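June, evening

Got in at 7:40 and the Starkari box was already on my bench, with the courier's tape half off, so somebody had been at it before me. Róisín, I assume. She has been waiting for these fingers since the quote came back and she can't leave a parcel alone.

I want to write down what I think before we have numbers, because after we have numbers everyone remembers having been right. What I think is that the new fingers won't make much difference. The sales sheet says they are for "deformable goods" and shows one picking up a sock. A sock! I could pick up a sock with a pair of kitchen tongs. Picking up was never our trouble. Our trouble is letting go in the right place and not dragging the whole thing sideways on the way out, and the sheet has nothing to say about release.

Swapping took most of the morning. The old Leitner fingers come off with two screws each and I had those out before my coffee went cold. The Starkari ones want a different adapter, the adapter wants longer screws, and the longer screws were not in the bag. Found four in the drawer with the dead encoders. Then zeroing, then zeroing again after I found I had loaded last week's offsets. My own fault. I put a strip of tape on the monitor with the right file name on it, and I give it a week before that one is wrong too.

Nuala Doherty came by at eleven wanting to know if we would have a recommendation by the end of the month. I said we'd have a table. She said a recommendation would be nicer than a table. I said that depended on the table. She wrote something down. She always looks so pleased when she writes something down, and I am always a little worried about what it was.

What we agreed, all three of us standing up because my second chair has the Nosell controller on it:

Same garments for every set of fingers.
Same person laying them out (me).
50 tries per set, no dropping the bad ones.
A try counts as good only if the cloth ends up folded and square enough to go on the pile. Róisín judges, and she isn't told which fingers are on.

That last rule is silly, as she can see perfectly well which fingers are on. I said so. It stays in because Nuala likes it.

We were running by one o'clock. Long shirts first, spread on the diagonal, which is the case the old fingers did worst on. I have a real grudge against the diagonal. When the cloth lies straight the arms hardly have to think, and you can make any gripper look clever. Every demo I have ever been sent has the cloth lying straight.
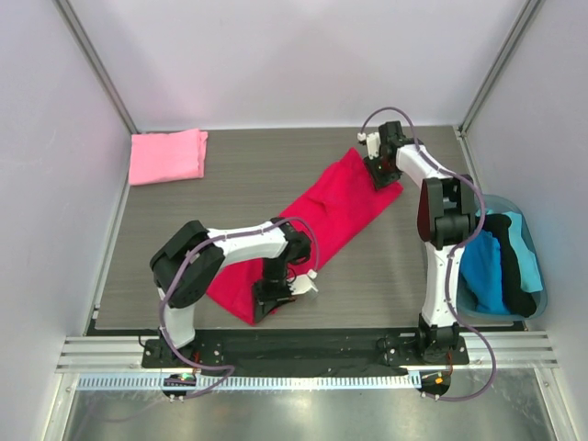
Red one on the diagonal, both grippers on it. Pink already folded at the back, the rest still in the basket.

The red one is the fabric I trust the least. It has a bit of stretch and it remembers every crease, so a fold that would lie flat in plain cotton comes back up and looks at you. I asked for it to be in the set for that reason, and then spent the afternoon regretting it.

So, the first impressions, for what they're worth at the end of a long day and with no totals.

Grip: fine. I'll give them that. The pinch is softer than the Leitner and I had fewer cases where the finger pressed down and got nothing but tabletop. I don't know how much of this is the finger and how much is me having finally set the table height properly. I changed both on the same day. I know. Tomorrow I put the Leitner set back on at the new height and run it again, and Róisín has already complained about the time that will take, and she's right, and we're doing it anyway.

Release: as I expected. The pads are tacky. The jaw opens and the cloth comes along for the ride a moment before it drops, and the corner ends up somewhere else. On cotton you can live with it. On the stretchy stuff it spoils the fold often enough that I started saying a word I shouldn't each time, and Róisín asked if she should log the word. A dusting of talc would probably cure it for an hour. I'm not putting talc in a recommendation.

Speed: no opinion. The arms set the pace here, whatever the leaflet claims. If you cut the grasp time in half and the arm still takes its long slow swing across the table, you've bought yourself a very quick wait.

We also had a go at the Nosell controller, since it was on the chair. Fodatent lent it to us on the understanding that we would be "amazed." I was not amazed. I was logged out. It wants an account before it will let you change a gain, and the account wants a code sent to a phone, and the phone number on file belongs to whoever set it up at their end. I sent them a polite note. By three they had answered, asking me to confirm the serial number that is printed on the form they sent me. So no Nosell numbers at all today. Róisín thinks I am being unfair to it and that once it's in, the smoothing will help with exactly the drag problem I keep moaning about. She may be right. She has used an earlier one and says the motion was lovely. I would like to see lovely on the diagonal.

Where I do think she has a point is the camera. We've been running with the single fixed view, and when one arm leans over the middle it hides the very end of the cloth the other gripper ought to know about. I've been blaming fingers for things that may be plain blindness. A second camera from the other side would tell us. It would also mean another calibration, another mount and another cable to keep out of the way, and I said all of that out loud, and then I went and looked for a bracket.

Money, as Nuala will ask. The Starkari set is 1167 with the adapters. A spare pair of pads is 118 and I don't believe the pads will last. The tacky surface picks up lint, you can feel it with a thumb after an afternoon, and I'd bet on it going shiny. The Leitner pads are ugly gray lumps and I've never replaced one. If we buy the new ones we are buying pads forever. I want this in the table as its own line, in the same size type as everything else.

Stopped at 19 tries. I had hoped for the full set by tonight but the arm on the left threw a joint warning in the wrist, cleared itself, and threw it again. I don't like a warning that clears itself. I checked the cable for pinching along its whole loop and couldn't find anything, reseated it at the wrist, and it went quiet, which proves nothing. Wrote it in the log with the time. If it comes back tomorrow with the Leitner fingers on, then at least I know the new ones aren't to blame, and I'll have to find something nice to say about them.

Róisín asked me on the way out what result would change my mind. Annoying question, and a good one. I said thirty-five clean folds on the diagonal, with the stretchy fabric mixed in, and no talc. She shook my hand on it. I suspect I set it too low. I also suspect she has been tallying in her head all afternoon and knows something.

For tomorrow:
Leitner back on, new table height, same garments.
Longer screws, a whole bag of them.
Chase Fodatent about the login, by phone this time.
Ask Nuala what she wrote down.
Bring my own chair cushion.

Bed. My thumb still feels sticky from those pads.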